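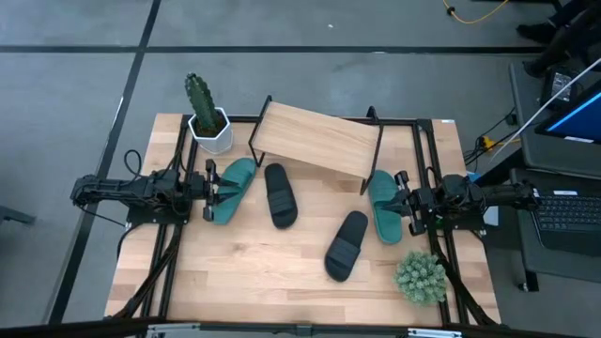 4 min read

The woman who runs the shoe shelf at Kanano has one rule for customers who say their entryway is a mess: take everything off the floor first, then decide what goes back. She sells small racks and hall furniture out of a storefront on Rutkowska, and most of her day goes to talking about footwear. Slides are the worst, she says. "People buy them in twos. You get a teal green pair and a black pair, same shape, and by the weekend they're all over the place, pointing every which way." She likes to sort them on a tabletop, where you can see what goes with what, and she keeps a low wooden plank on black metal legs for the purpose. The pairs go on that once they have been matched.

She came to it sideways. Before the shop she worked in returns at Tustum, a mail-order shoe seller, where she spent her shifts putting lefts back with rights. "You'd open a carton and there would be 90 loose shoes in it," she says. "I got quick. I also got very tired of shoes."

The shop started with a bench. A customer wanted somewhere to sit and something underneath for sandals, and the bench she had on order from Fernix came in too tall for the window it was meant to go under. She cut the legs down herself. "It was ugly but it worked. He still has it."

I asked what people get wrong. Depth, mostly. They buy a cabinet made for dress shoes and then the slides fall behind each other. A plain plank is easier to live with, she says, and easier to wipe. She puts slides down heel out, straps toward the wall, with 2 pairs to a short shelf. Boots go somewhere else entirely.

Plants are the other thing she gets asked about. She has nothing against fake ones. "A hallway has no light. I had a real cactus by the door and it leaned over and died. The plastic kind is fine - you dust it." A tall one in a white pot suits a corner, in her view, and the little round succulents can go anywhere there is a gap.

Her own place, apartment 807 in a building with a slow elevator, has one shelf inside the door. It holds 4 pairs. Anything past that goes in the closet, and on the first Saturday of the month she goes through the closet too. "My sister says I'm strict. She has shoes on her stairs."

The shop is open until six and closed Mondays. She will cut a plank to length while you wait if the saw is free.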